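The Basora Kit Wants Your Humanoid to Learn Your House

A subscription box of tasks, tracking and patient coaching makes household robots a lot more fun to own

The first thing out of the Basora box was a set of instructions for walking around my own home. No bolts, no charging, no app yet. The booklet wanted me to go room to room and notice what I pick up, where I put it down again, and how many times a day I do it without thinking.

I liked the kit from that moment on, and I've had it since June.

Basora sells to a small but growing crowd: people and small labs who already have access to a humanoid and have discovered that the machine, for all its joints, arrives knowing very little about a home. It can stand and it can walk. Ask it to put a roll of tape where the tape belongs and you're suddenly deep in a forum thread from two years ago. The kit is meant to fill that gap. You get a stack of printed task guides, a teaching headset with a pair of hand controllers, a small computer that sits on your network, and access to a library of household skills that Basora keeps adding to. When I signed up the library held 816 of them, and they range from the grand (clear a dinner table) to the wonderfully petty (turn a mug so its handle faces out).

How it works, in plain terms

You pick a skill from the library and the system tries it cold. Usually it gets part of the way. Then you put on the headset, take over the robot's arms, and do the job yourself through its hands a few times. The computer mixes your attempts with what's already in the library, and after a break you let the robot have another go.

The break is the part I had to get used to. A simple pick-and-place takes 35 minutes to digest on the standard computer, long enough to make lunch and short enough that you don't lose the thread. Longer tasks with a drawer or a door in them are best left overnight. I started queuing mine before bed and running downstairs in the morning like a kid checking on a science project.

What surprised me is how good the task guides are. Each one is four pages at most, written by somebody who has clearly stood next to a robot and watched it miss. The one on baskets is a favorite. It tells you to begin with low sides and wide openings, to use objects that can take a squeeze, and to change where things sit between attempts so the robot doesn't just memorize a spot in the air. There's a whole paragraph about wicker, which flexes when a finger catches the rim, and which gave me two evenings of trouble that I can now laugh about.

Tape turns out to be a great teacher, too. A roll has a hole, an edge and a flat side, and it behaves differently depending on which one the hand meets first. Standing up, it wants to roll off. On its side, it gives the fingers a nice wide target, though the hand has to come down at a sensible angle to reach it over the basket wall.

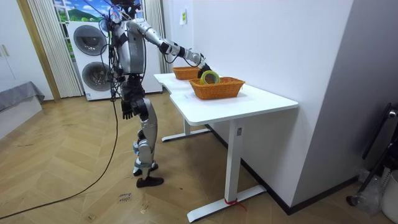
A black robotic hand reaches a roll of yellow-green tape in the nearer of two wicker baskets.

Basket work sits in the middle of Basora's ladder of difficulty, and it's where I would tell any new owner to spend their first month. The motions are small and a failed attempt costs you nothing more than bending over. And the progress is easy to see. My early tries had the hand hovering, dithering, nudging the basket across the table. A week in, the reach had become one steady movement, and I caught myself cheering at a roll of tape.

The headset and the hands

The teaching headset comes from Lo Presti, a small maker that Basora has teamed up with, and it's the nicest piece of hardware in the box. It's light, the strap doesn't pull hair, and it copes with glasses. The lag between my hand and the robot's is short enough that I stopped noticing it on the second day. The controllers are plainer. They do the job, but the finger triggers are stiff, and after an hour of pinching and letting go my right thumb had opinions.

I'd also like better feedback about grip. The controllers buzz when the fingers touch something, and the buzz gets stronger as you squeeze, but the steps between "barely holding it" and "crushing it" are too coarse for soft things. I ruined a perfectly good pear. Basora's guide for fruit suggests starting with a lemon, and I should have listened.

Setup is better than it has any right to be. The computer found the robot on the first try, walked me through a safety check with clear stop commands, and then asked me to mark off the floor area it was allowed to use. You can do this with the headset by pointing at the corners, and it's oddly satisfying — like drawing a room around yourself. The system asks for a fresh check every time furniture moves, so if you're a person who rearranges a lot, expect to get quick at it.

Where it falls short

Drawers are still hard. The library has plenty of drawer skills and the simple ones work, but a drawer that sticks, or one with a small knob, will send you back to the headset again and again. Shiny objects confuse it in bright light. I pull the curtains for spoons.

The skill library could use a better search as well. Type "towel" and you get folding, hanging, carrying and wiping in no order I could work out. The folks behind Turkura, a rival service that leans more on ready-made routines, have done a cleaner job with their menus, and I found myself wishing I could have their index on top of Basora's guides. Turkura is the easier product to start with. You choose a chore, you press go, and if your home looks like the one it expects, you're done. Mine doesn't, and I enjoyed Basora far more for the way it let me fix what went wrong.

Then there's the price. The box costs $2,313 with the first year of the library included, and that assumes you already have a robot to plug it into. It's real money. For a club or a school lab that can share one kit among several people it looks much more reasonable, and Basora allows separate profiles so that everyone's teaching is kept apart until you choose to combine it. Owners of older machines should look at the list of supported models before ordering, as a few are limited to one-armed tasks.

One more thing I hope they keep: the monthly skill swap. Owners upload what they've taught, with notes, and others try it and report back. My best find so far came from a maker space in Zusden, where a group had worked out a lovely slow approach for picking up flat things from the edge of a table. I loaded it, gave it three demonstrations with my own placemats, and it carried over beautifully. I sent back my wicker basket notes in return, including the two bad evenings, and within days there were replies from people with baskets far worse than mine.

I've got socks queued for tonight. The guide says to start with thick ones.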